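Lista de revisión del puesto de demostración manual - tarea de la lámpara
Grekside, sala Tromis
Revisión: 12 de mayo de 2023
Revisa y comenta: Lertchai Rungrueang
Ficha 79

Antes de empezar

Gracias a todos los que contestasteis a la lista anterior con tanta paciencia. He procurado recoger vuestras notas y, como siempre, me he alargado en los comentarios. Quien tenga prisa puede quedarse con el resultado de cada punto y leer lo demás con un café. La lista vale para las sesiones en las que una persona enseña la tarea con las dos pinzas en la mano; las sesiones por mando a distancia del puesto Lodhi llevan su propia ficha y no se mezclan con esta, por favor.

1. Suelo y zona de paso

1.1 Acceso al lado del operador despejado.
Resultado: conforme.
Comentario: se entra y se sale bien. Me gusta que quien vaya a hacer la demostración dé una vuelta a la mesa antes de coger las pinzas, sin prisas, mirando al suelo.

1.2 Cables en el suelo recogidos o fuera del paso.
Resultado: no conforme, leve.
Comentario: detrás de la mesa sigue habiendo una maraña de cables, con un adaptador blanco pequeño por medio, y a la izquierda hay un cable negro que cruza el suelo. Ya lo anotamos en febrero y ya sé que todos andamos con mil cosas (yo el primero), pero hay que ponerle canaleta o, como mínimo, cinta ancha. Os dejo el rollo en el armario de la entrada.

1.3 Raíles laterales visibles para quien camina alrededor.
Resultado: conforme con observación.
Comentario: los raíles van por los dos lados y con la sala en penumbra se ven regular. Quien ya conoce el sitio los esquiva sin pensar; a una visita hay que avisarla siempre, en la puerta y otra vez junto a la mesa.

1.4 Patas de soportes y trípodes estables.
Resultado: conforme.
Comentario: empujados con la mano uno por uno, sin holgura.

2. Mesa y tablero

2.1 Tablero blanco plano y sin movimiento sobre la mesa.
Resultado: conforme.
Comentario: apoyé las dos palmas en las esquinas y no cabecea.

2.2 Superficie sin restos que se peguen a los dedos de las pinzas.
Resultado: conforme con observación.
Comentario: hay manchitas rojizas y alguna marca azul. Pasé un paño seco y no dejó color. Aun así, agradecería que cambiásemos la superficie antes de la próxima tanda larga, porque unas marcas tan reconocibles acaban siendo una referencia para el modelo y luego, en una mesa limpia, el robot se nos despista. Hay repuesto pedido a Wustside con el número 1015.

2.3 Nada sobre el tablero aparte de lo que pide la tarea.
Resultado: conforme.
Comentario: para esta tarea, la lámpara y ya está. Los vasos, a la otra sala - lo digo con cariño.

3. Lámpara

3.1 Base bien asentada.
Resultado: conforme.

3.2 Cable de alimentación por la parte de atrás, sin cruzar la zona de trabajo.
Resultado: conforme.
Comentario: sale hacia la derecha por el fondo del tablero, que es como debe quedar. Si en una demostración se arrastra la lámpara, se para, se recoloca el cable y se repite desde el principio. No vale la pena salvar una toma con el cable tirante.

3.3 Temperatura de la pantalla tras media sesión.
Resultado: conforme.
Comentario: templada al tacto. Los dedos de las pinzas son de recambio barato, los vuestros no, así que nada de sujetar la pantalla a mano para ayudar a la pinza.

4. Pinzas de mano

4.1 Dedos enteros, sin grietas ni bordes que corten.
Resultado: conforme con observación.
Comentario: en una de ellas las caras están rozadas y el borde superior del dedo derecho, algo mellado. No corta, lo comprobé pasando un trapo fino, pero conviene vigilarlo en cada revisión.

4.2 Tornillos e insertos apretados.
Resultado: conforme.
Comentario: repasados todos con la llave corta. Ninguno giraba.

4.3 Cables de las pinzas con holgura suficiente.
Resultado: conforme.
Comentario: tienen que caer por fuera de las manos y nunca por delante de los dedos. Si notáis un tirón en la muñeca al estirar el brazo, parad y decídmelo, aunque os parezca una tontería.

4.4 Postura del operador.
Resultado: conforme.
Comentario: manos bajas y descanso cada 16 demostraciones. Ya sé que cuando uno coge el ritmo apetece seguir, y la verdad es que da gusto veros trabajar así, pero las muñecas lo notan al día siguiente.

Fotografías adjuntas a los puntos 1 a 4
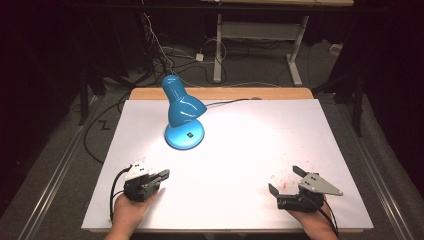
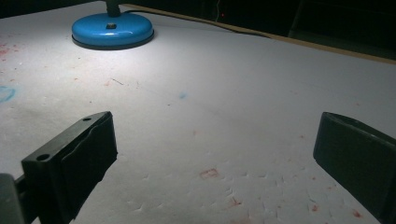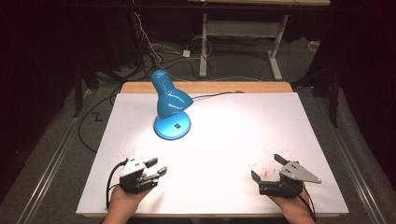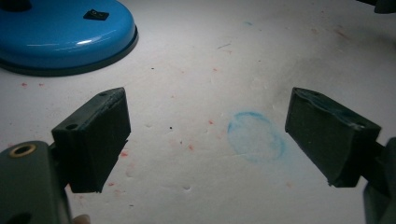

5. Parada y cierre de la sesión

5.1 Las pinzas se dejan sobre su soporte, con los dedos abiertos.
Resultado: conforme.

5.2 Lámpara apagada desde su interruptor antes de desenchufar.
Resultado: conforme.
Comentario: primero el interruptor y después el enchufe, por favor, en ese orden.

5.3 Demostraciones dudosas marcadas antes de guardar.
Resultado: no conforme, leve.
Comentario: la 621 se guardó como buena y el operador me contó después que se le había escapado la base a mitad del gesto. No pasa absolutamente nada por fallar una, para eso están las repeticiones, pero hay que marcarla en el momento. El robot aprende lo que le enseñamos, también los tropiezos.

5.4 Prueba con el robot después de la enseñanza.
Resultado: no procede en esta revisión.
Comentario: se hará con ficha aparte, a velocidad reducida y con una persona dedicada solo a la parada de emergencia.

Pendientes

Canaleta o cinta en el cable de la izquierda y orden en la maraña del fondo (1.2).
Aviso de raíles en la puerta (1.3).
Cambio de superficie cuando llegue el pedido de Wustside (2.2).
Seguimiento del dedo mellado (4.1).
Revisar la marca de la demostración 621 (5.3).

El puesto puede seguir en uso mientras se resuelven estos puntos. Si alguien ve algo que se me haya pasado, que lo escriba a mano en el margen de la copia colgada junto a la puerta y lo incorporo a la ficha siguiente.

Lertchai Rungrueang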